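4. The Open Day Demonstration
Celina Czarnecka and Lachlan Te Moana
2026-10-05

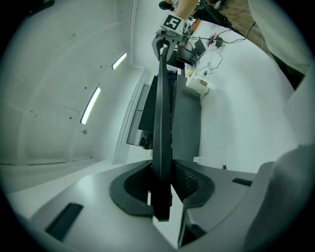
The system was shown to the public at the Ridside open day in October. We chose this occasion because the visitors were not trained and had no reason to be patient with us. In the laboratory all the trials were made by the authors, who know where the fingers close well and where they close badly. A visitor does not know this, and we wanted to see which instructions are really necessary.

The demonstration used 2 hand-held grippers and a set of long, narrow objects. Two persons could take one object together, one gripper at each end, or one person could pass it to another (Figure 3). The visit of each group lasted 18 minutes. In the first part, Karla Solís explained the task and showed it one time. After this, the visitors tried by themselves, and we gave help only if they asked for it.

Figure 3. A long black bar between two hand-held grippers. The lower end is between the dark finger cradles of the near gripper, and the upper end is held by the second gripper, which carries a square black-and-white marker.

In total 19 groups took part. The full recording contains more than 800 grasps, and these are analyzed in Section 5 together with the laboratory data. Here we report only what we noted during the day.

First, most visitors held the gripper too tightly at the beginning and turned the whole arm when a small turn of the wrist was enough. Second, the visitors often covered the marker with their free hand. We then asked them to keep this hand behind the back, and the problem became rare. Third, children were faster than adults in the passing task, but they let go too early. We had not prepared a rule for who must release first, and different groups made different rules. In the later session at Piner we fixed the rule before the start: the receiving person says "yes" and the giving person opens the fingers.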